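Hultinau Lantern Parade — planning meeting, June 9, 2026

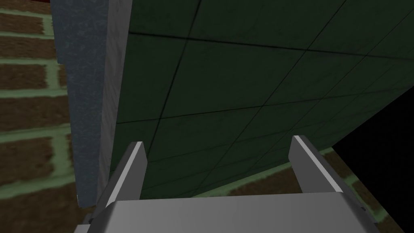 Thilini Hettiarachchi
Parade secretary

Present: Mwanaisha Swai (chair), Kerubo Massawe, Olga Robles, me. Apologies Yi-chun Kao.

Last minutes agreed. One correction — drummers start at Van Dusen Street, not the bridge.

Route: same as January. Kerubo still waiting on road closure form, will chase.

Lanterns: 40 made, 100 wanted. Holura school doing two more workshops. Need wire and tissue paper, white mostly. Olga to order.

Money: 983 in the acount. Stage hire not paid yet. Mwanaisha to ask for a later date on the invoice.

Food stalls: five confirmed, one maybe. No generators by the temple gate.

Dance groups — running order left till Yi-chun is back.

AOB: banner poles, who has them? Olga to check teh store.

Closed 8.50.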